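Book Sorters Wanted – Rana Reading Exchange, Zovcombe

The Rana Reading Exchange collects used children's books and schoolbooks and passes them on to classrooms in Zovcombe and Nurkovside. We are looking for 6 people to help sort donations from October through December.

What you will do

You will work at a large table, taking books from the donation boxes one at a time. Each book is checked for torn pages, loose covers and writing inside, then stacked with others of a similar size. Larger books go at the bottom and smaller ones on top, covers facing up.

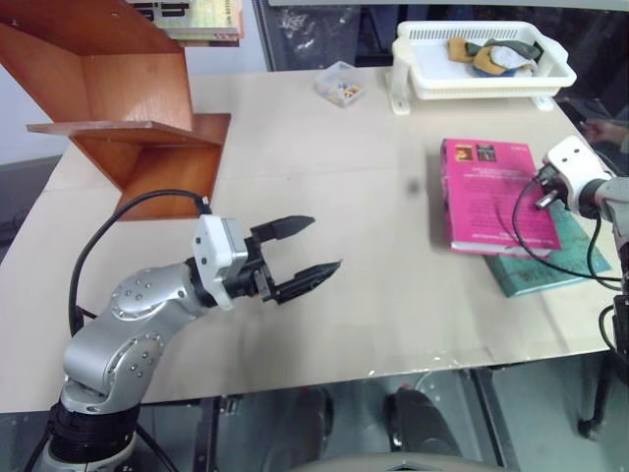 Hours and pay

Shifts are on Tuesday, 11 a.m. to 3 p.m., with a paid half-hour break. Pay is by the shift and is the same for all sorters. We supply gloves and aprons – please bring your own lunch.

Who can apply

You must be 18 or older and able to read English well enough to tell one reading level from another. Most of the work can be done sitting or standing. Full boxes weigh up to 31 pounds, but you can ask for help with lifting. No library experience is needed.

How to apply

Pick up a form at the front desk, 63 Milis Street, or ask for one to be mailed to you. List any dates you can't work. Forms are due back by the end of September. Applicants will be invited to a short trial shift – this is paid too.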